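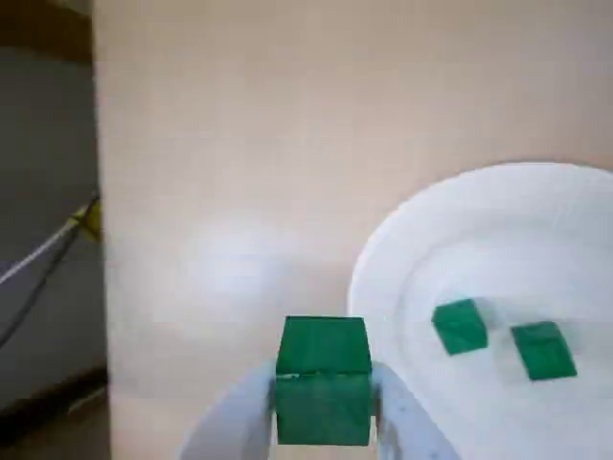

The Tindbridge Scene Box

I make one thing, and you're looking at the page for it. It's a box of cards for people who write films, and I've been fiddling with it for longer than I'd like to admit. If you've ever had a script that goes wonderfully for half an hour and then sits down in the road like a tired donkey, I made it for you (and for me, because mine do that all the time).

The box holds 229 cards. Most of them are blank scene cards with a line at the top for who wants what, a big space in the middle for what happens, and a strip down the side where you write which story the scene belongs to. That strip is my favourite bit! You lay the whole film out on the floor, look down the strips, and you can see at once that your main plot went quiet after the wedding and your sister's divorce has taken over.

The rest are prompt cards. I tried to keep these plain. There's no talk of heroes or thresholds or caves, only questions like "Who knows this already?" and "What would they do if the phone rang now?" Ettore Rizzi, who read the early set for me, crossed out every card that sounded like a lecture, so blame him if you were hoping for mythology.

What you get

229 cards, rounded corners, uncoated so pencil takes properly
A lidded box in dark blue
Dividers for acts (use as many as you like, I put in spares)
A small booklet with a family drama worked through from first scene to last

The box weighs some 292 grams with everything in it, and it goes through a normal letterbox if your letterbox isn't one of those mean little ones.

Which version?

There are two. The Savau is the standard box described above. The Tedesco has the same cards, but the booklet is swapped for a 192-page notebook, stitched, with the same side strip printed on every page. I'd go for the Savau if you like spreading out and the Tedesco if you write on trains. Serena Fabbri bought both and says I should have told her to, so: you can buy both.

Refill cards come in packs of 74 and fit either one. They're scene cards only, no prompts.

Does it work for telly?

Yes, though for a long series you'll want a refill pack or two. I've used it for a six-parter and ran out in the fourth episode. It's also fine for stage plays, where you'll have cards left over. For novels I'm less sure – people do it, and they write and tell me so, but I built it with scenes in mind and a novel does a lot of wandering about between them.

Pens

Pencil is best. Biro is fine. Fountain pen will feather a bit, and gel pens smudge if you stack the cards too soon, which I've done more than once with a whole second act.
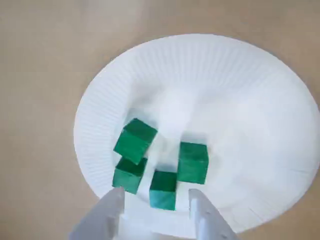 Protside, March

A quick note on the new printing. I've changed the side strip from grey to pale yellow because several of you couldn't see it under a desk lamp, and I've made it a touch wider. Njål Tveit had been writing three stories in his and needed a magnifying glass to read them back. The older grey cards are the same size, so they'll mix with the new ones without any bother.

I've also rewritten the worked example in the booklet. The old one hid its big secret until the last ten minutes, and Evaristo Melis rang me up to say that by then he didn't care who'd sent the letter. He was right, and it stung a bit. The new one lets the secret out at the halfway point and makes the family deal with it, and I think it's a much better film (I'd go and see it, anyway!).

Grey refills are still here until they run out. Put "grey" in the order note if you want them, otherwise I'll send yellow. Orders that come in before noon go in the afternoon post.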